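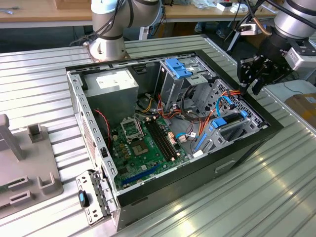

Getting Your Boots and Wet Gear Right After a Day on the Moor

I come home from a good upland walk with half the bog still attached to me, and for years I just kicked everything into a heap by the back door and went off to find the kettle. My boots never lasted more than two winters that way, and the kitchen smelled like a pond until spring. These are the habits I've settled into since then, some of them worked out by myself and a good many of them borrowed from people who walk a lot farther than I do.

Boots first, always

Do the boots before you sit down. I know, I know – but peat is much easier to shift while it's still soft, and once you've had your tea you won't want to look at them again. Take the laces right out and drop them in a bowl of warm water. Pull out the insoles and stand them up against something so the air can get at both sides. Then go over the uppers with an old nail brush and plain lukewarm water, paying attention to the crease behind the toes and the stitching around the tongue, where the grit likes to hide.

Stuff them with newspaper, not too tightly, and change the paper after an hour and again before bed. Keep them well away from the stove or the radiator. I cracked a lovely pair of leather boots one December by leaving them on the hearth overnight, and I still think about them! A cool hallway with a bit of a draft is just right, and if it takes two days, it takes two days.

When the leather is nearly dry but still feels a little cool to the hand, rub in your wax with your fingers. A small amount goes a long way. Esperanza Barrios, who got me into walking in the first place, does hers with a scrap of old flannel shirt and says fingers are for people who don't mind smelling of beeswax at dinner (I don't mind).

The rain jacket

Most jackets that "stop working" only need a wash. Mud and sweat clog the fabric and the rain soaks in where it used to bead up and roll off. Close all the zippers, loosen the cuffs, and wash it on a gentle cycle with a soap made for waterproofs. Ordinary detergent leaves a film behind, so run the drawer through with hot water beforehand if there's any blue gunk sitting in it. Rinse twice. If the care label allows the dryer, 20 minutes on low will often bring the beading back without any spray at all.

Maps and notebooks

A wet paper map should be opened flat on a towel as soon as you get in. Lay a second towel on top, press gently, and leave it. If you try to fold it damp you'll lose the print along every crease, usually right where the stream you were looking for is marked. Once it's dry, put it under a heavy book for a night.

I used to carry my notebook in a sandwich bag, and now I use two, one inside the other, with the open ends facing opposite ways. Pencil only. Ink and drizzle don't get along.

The pack

Turn it upside down outdoors and give it a good shake, pockets and all. You'll be amazed at the heather that comes out. Sponge the back panel and the straps with a drop of dish soap in warm water, then hang the pack by its haul loop with every zipper open. Mine hangs from the shower rail, much to everyone's annoyance.

Flasks

A flask that smells of last week's soup wants a spoonful of baking soda and a fill of hot water, left to stand overnight with the lid off. Rinse it well in the morning, and store it with the lid off too. Kirsty Innes swears by a few grains of dry rice shaken around with a splash of water for the brown ring at the bottom, and I've tried it on my oldest flask with very good results – do rinse until every last grain is out, though, or you'll be crunching your coffee on the next windy hilltop.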